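Kitchen & Pantry > Refrigerators and Cold Storage
Topic: Almost empty fridge, want to put it back together the right way this time

quincepaste
Good morning all, and sorry in advance for the length. My sister-in-law says I write forum posts the way other people write letters to their landlord.

We moved into the house in Indamby in July and inherited the refrigerator with it. It's an older single-dial kind, a Kuhlmann, with glass shelves and one drawer at the bottom, and for the whole time we've lived with it I have just put things wherever there was a gap. You can guess how that went. Lettuce frozen stiff against the back wall, half a lemon from who knows when, three open jars of the same mustard (we don't even like mustard that much!). So I finally took nearly everything out, threw away what deserved it, and now I would like some advice before I fill it again with the week's vegetables.

My questions, in no particular order. Do oranges belong in the drawer or out on the counter? We buy a lot of them. Does cabbage need to be cold at all if we're going to eat it within the week? Do you leave produce in the plastic bags from the market or take it out? And what number do you keep a dial like this on, when it has no actual temperatures on it? Mine was turned up nearly as far as it would go when we moved in, and I never touched it.

I also have some brown spots on the floor of the compartment, above the drawer, that didn't come off with dish soap. Any ideas are welcome.

Thank you in advance, this is a very kind corner of the internet.

marrowbone_pat
Welcome! You're going to get five answers for every question, so I'll get mine in early.

Oranges in the drawer, always. On the counter at our place they last a week, maybe ten days in winter, and in the drawer they go for weeks and weeks. I take a few out the night before because I don't like biting into a cold one, and neither do my kids, who will claim the orange "hurts." But the main supply stays down there. Don't wash them first. Wash them when you're going to eat them.

The spots: baking soda and a little warm water, made into a paste, left on for 15 minutes with a damp cloth over it. Then wipe, don't scrub. I once went at a shelf with the green side of a sponge and I still look at those scratches every morning when I get the milk.

Wendelin Imhof
I use my real name on here because I am too old to remember another one.

On the dial, I'd start in the middle and leave it alone for a full day. Put a thermometer in a glass of water on the middle shelf and read it the next morning before anybody opens the door. You want the water under 40 degrees and well above freezing. If it's too warm, move the dial a hair and wait another day. People turn the thing three times in one afternoon and then they can't tell which turn did what. The lettuce freezing against the back wall tells me yours was simply set too cold, so I wouldn't go shopping for a new one yet.

I don't agree about the oranges, by the way. We kept ours in a bowl for fifty years and they were gone before they could spoil. If your family eats them fast, the drawer is better used for greens.

marrowbone_pat
Wendelin, with respect, you haven't seen how many oranges come into my house. My mother has a tree.

tinfoilcrown
Cabbage does not need the fridge for a week if you've got a cool floor to put it on. A whole, uncut head is about the toughest thing you can buy. We have a back entry that stays chilly and I keep cabbages, onions and squash out there from fall to spring, never touching each other. Once you cut a cabbage that's different, then wrap the cut side and put it in the cold.

As for the bags, take everything out of the plastic!!! I can't say this loudly enough. The bag sweats, the leaves sit in the sweat, and then you find soup. I bought a set of 50 mesh bags in a weak moment and I have given most of them away to neighbors, but the ones I kept are in use every single day.

quincepaste
Oh, I didn't know about a cool floor being good enough. The room with the fridge has a concrete floor and a door with frosted glass, and it does get drafty in there. My husband has been complaining about it for weeks and now I can tell him it's a root cellar.

Do you line the baskets with anything, or just put the vegetables straight in?

tinfoilcrown
Newspaper if I have it. Nothing if I don't.

lowtide_ruth
Going to be the one voice for plastic bags, sorry. I've tried the mesh and the cloth and the beeswax and the whole parade, and for leafy things my fridge dries them out so badly that by the third day they're like tissue paper. What I do is keep the market bag, leave it open at the top, and tuck a dry paper towel in there. I change the towel when it feels damp. It's cheap and it works in MY fridge, which is frost-free and blows air around like a hair dryer. An older one with a plain vent at the back may be gentler, I don't know.

The thing I'd really ask is which shelf is your "eat me first" shelf. That one change saved us more food than any container I ever bought. Ours is the upper one, right at eye level, and anything opened or cut or left over goes there and only there. Whole things go lower down.

Wendelin Imhof
The eye-level shelf is good advice. My wife did it with a strip of tape and a marker and I was not allowed to argue.

bellhouse
Hi, mostly a reader here. Please don't store potatoes with the onions if you're starting a floor basket. And if you keep sauces and oils in bottles, the door is the warmest part of any fridge, so it's fine for vinegar and soy sauce and so on but I wouldn't keep milk there. I know the door has a shelf shaped exactly like a milk carton. I've given up being angry about it.

Also: write down what you have. I keep a notebook from Prurnirbridge, the stationery place, hanging on a string by the door. I'm on page 200 of the second one, and my daughter finds this very funny until she wants to know if we have butter.

marrowbone_pat
A notebook! I can barely keep the grocery list out of the washing machine.

quincepaste
You've all been so generous, so I wanted to come back and report.

The paste took off most of the spots. There are a few small ones left and I've decided they can stay, they were here before me. The dial is in the middle now and the glass of water read 38 this morning, so Wendelin, you were right and I've stopped looking at new refrigerators on my phone.

On the oranges I've gone with Pat for now. They go in the drawer, with a few kept out for the next day, which I suppose is a little bit of Wendelin too. The upper shelf is going to be the "eat me first" shelf as Ruth suggested, and the bottles get to stand on the one under it until I've sorted out the door. The cabbage is where I still waver. I have room for it on the floor in a mesh bag beside the brown basket, and I have room for it in the fridge, and every time I walk past I change my mind.

And I've been using the wooden table as a sorting place, which helps me more than I expected. Everything from the market goes on the table first, still in its bags, and gets looked at before it goes anywhere. Before this I'd carry a bag straight to the fridge and push. My neighbor Ima says her grandmother did it the same way and would not let anyone open the refrigerator until the table had been dealt with, and I would have liked that woman very much, I think.

A few pictures, first the shelves, then a couple of the oranges, then the sorting table:

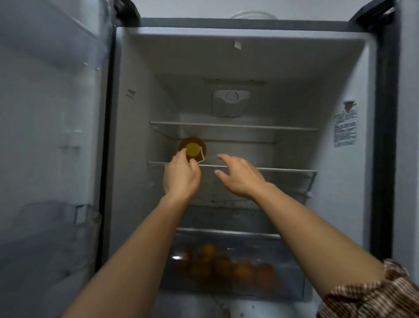
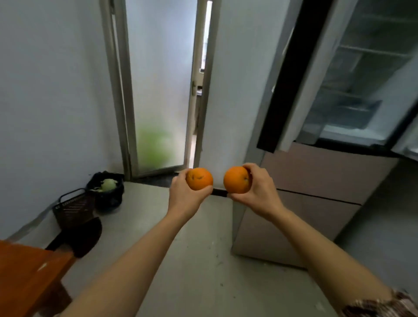
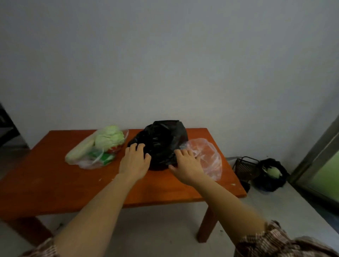 lowtide_ruth
Sorting before the fridge door opens is such a good habit, and it's the part I always skip when I'm tired. I'd put the cabbage on the floor for now and see how it looks in a week. If the outer leaves go limp, peel those off and move the rest into the cold, you've lost nothing.

One thing about the long vegetables, the radishes and melons and so on: if it's a radish with the greens still attached, cut the greens off the day you bring it home. They pull the water right out of the root. A whole winter melon can sit out somewhere cool for ages, but a cut piece wants wrapping and chilling, and I'd use it in a few days.

tinfoilcrown
Seconding the floor. And Ruth, I will win you over on the mesh bags one of these days. I have eleven spare ones here with your name on them.

lowtide_ruth
You may send two.

Wendelin Imhof
Thirty-eight is very nice. Check it again when the fridge is full, it'll read a little different, and don't turn anything until the second morning.

quincepaste
I won't touch it! The glass of water is staying in there, and I've taped a note to it so my husband doesn't drink it again.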